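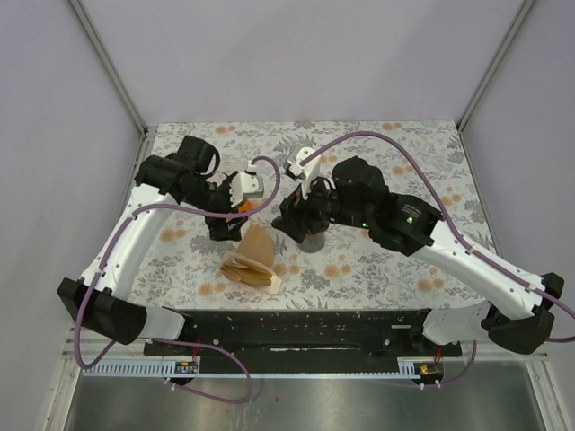
Both arms over the flowery sheet, with the paper bag between them. Purple tubing everywhere, as usual.

Okay, so I promised an update on the robot club project and then went quiet for most of the summer. Sorry! It's Aug 13, 2020, and I finally have something to tell you besides "we ordered more zip ties."

For anyone new around here: I'm in a student club called Nirnby, and our project this year is bagging. Two arms, one paper bag, and a small pile of stuff that should end up inside the bag. We named the whole setup Dostard, after a long argument that I lost (I wanted Gerald).

Paper bags are awful, by the way. I picked them back in June thinking they'd be easy, and Panya Paisan has not let me forget it. A box stays where you put it and keeps its shape. A kraft bag folds over at the mouth, slides when you nudge it, and crumples a little differently every single time. Some days I feel like I'm arguing with my lunch.

Our plan goes like this. The left arm takes care of the bag and the right arm goes after the object. Sounds simple, and on the whiteboard it was two arrows! Then we started driving them by hand to record practice runs, and I found out how hard it is to keep one gripper still while you're thinking about the other one. My left hand just forgets it has a job. Nantana Bunnag plays piano and is annoyingly good at this.

We've got 625 runs saved so far. I went through a bunch of them last night with a bowl of cereal and threw out 23, mostly ones where I'd bumped the bag and then sat there deciding what to do about it. Erzsébet Balogh thinks we should keep the messy ones, as long as the bag ends up filled, so the arms get to learn how to recover. I go back and forth on that. If you've done anything like this, tell me what you did in the comments, please!

The table covering was Rungnapa Siriwan's pick, gray leaves and pale orange blossoms. We swap coverings between batches so the software doesn't get too attached to one background, and this one is my favorite by a mile. It makes the whole place feel like my grandma's kitchen, if my grandma had strong opinions about cable management.

Speaking of which, the tubing. I redid the loops by the elbows so there's more slack when the arms reach in, and I'm weirdly proud of it. My wrists smell like plastic.

Next on the list is smaller bags, and then a bag that starts out folded flat, which scares me a bit. Panya wants to try it first. I've told him he can have the whole afternoon.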